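Flurton Support – Sorting bench
Ticket: Gripper parks in the wrong basket between picks
Opened by: Tsegereda Admasu
Assigned to: Robel Tamiru
Status: Open, workaround in place

Thursday, 9:40 am – Tsegereda
First off, this thing is a joy to watch! Yesterday we gave it 20 tidy-up runs with the handwritten labels and it read them right in all but one. My trouble is the pause after an office item. The arm goes down into the basket and hangs about, sometimes for 12 seconds, while the fruit sits waiting. Stopped it this morning with the tape roll in the office supplies basket and the apple and banana still to go.
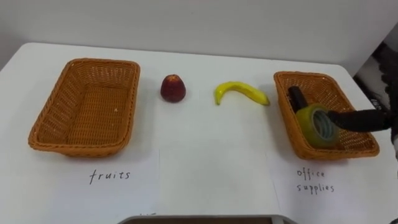 Thursday, 11:15 am – Robel
Thanks, very handy. My guess is the release check. Clear tape is a pain for depth cameras, and if the arm can't tell where the roll ends it keeps asking itself whether it has let go. Please try:

1. Set the release timeout to 200 ms.
2. Swap the tape for a solid-coloured roll and run it again.
3. Send me the log from both.

Thursday, 2:30 pm – Tsegereda
Timeout changed, pause down to roughly two seconds – brilliant. Haven't found a coloured roll yet. Yiran Jiang wants to know if it could do her kids' toy shelf. I reckon it's closer than she thinks, though I'd still do the Lego myself.

Thursday, 3:05 pm – Robel
Keeping this open until the second log comes through.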